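On Tue 15 November, Tanko Nnaji wrote:

> Does the Zalik policy still fall apart once you change the tablecloth? And were the 200 demos all recorded with the handheld grippers, or did you mix in teleop?

Hi Tanko, and hello to everyone else who has been so patient with me since October!

All handheld, no teleop at all. We recorded 200 two-handed demos of sorting produce into and out of a box lid, and I held back 39 of them for validation. The cloth does still matter, I'm afraid, but much less than it did -- random crops plus a longer action chunk got us most of the way. The view from the wrist is busy, as you'll remember, with the fingers always there and the other hand wandering in from the side.

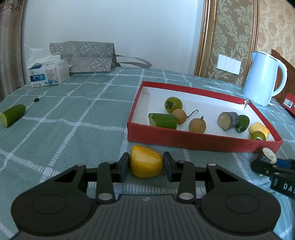 ## What changed since the Jikthorpe runs

- We ran 104 rollouts on cloths the policy had never seen, and 80 of them finished cleanly.
- Most of the failures were round items near a wall of the lid, where one finger has nowhere to go.
- Latency matching between the two hands helped more than any change to the network (which surprised me!).

I'd love to hear if you see the same on your Quartey setup. I'll post the configs once I've tidied them -- they're a bit of a mess.

Warmly,
Drendness list, manipulation thread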